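4. Kirker as a Ready-Made Kitchen Test Bed

We turn now to Kirker, the simulation kit we put through its paces for this review. Kirker is sold by Drokis as a set of furnished kitchens with a robot arm already mounted and ready to take commands. We came to it with modest hopes. Our own home-built kitchens had eaten up most of a school year, and the objects in them still slid through the counter now and then. Kirker was running on a lab desktop the same afternoon we unpacked the license, and we had a working grasp loop before dinner!

4.1 What comes in the kit

The version we tested ships with 14 kitchens and a library of 257 objects. Each object carries its own mass, friction and collision shape, and all three can be edited in a plain text file. The library mixes ordinary kitchen goods with things that have no business near a stove, and we grew very fond of this. A policy trained only on cups and bowls gets lazy. Put a long, weathered case on the counter and it has to plan a path over something it has never met (see Figure 2).

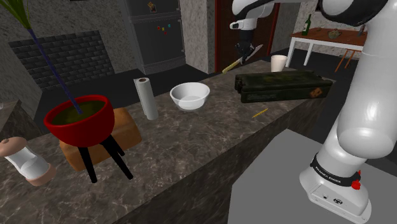

Household Manipulation Group, Ngcobo Institute of Applied Robotics
Figure 2. A Kirker kitchen with a Franka Emika arm holding a knife above the far edge of the counter. The cup and the dark green case are both close to the grasped object.

Thin tools are hard for most simulators we have used. The contact patch is small, the weight sits well away from the fingers, and a slight error in the friction model sends the tool spinning. Kirker handles this with a finer contact step that switches on only while the gripper is closed. The idea is simple and it works very well on our hardware. Tadeo Leiva, who wrote our grasp planner, had to change just two lines of it to get stable holds on the slanted tools.

4.2 Clutter and layout

Layouts are drawn from a seed, so a hard case can be called up again by number and passed to a colleague. We used this every day. The clutter tool, Casodance, lets the user set how tightly objects are packed and how far the camera may wander between runs. It also mixes sizes freely: in Figure 2 a loaf of bread and a red planter share the counter with a pencil-like stick that is easy for a detector to miss. Small items of that sort were the best stress test in the whole kit, and we would gladly take more of them.

4.3 Limits

Two problems remain. Soft goods are treated as rigid bodies - a paper towel roll can be pushed or lifted, but no sheet can be torn from it. And the mirror finish on some objects slows rendering on older cards. Gebhard Grabner got around the second problem by turning reflections off during training and back on for evaluation, a setting we now use by default. The first will have to wait for a later release. Section 5 gives the training setup and the full list of seeds.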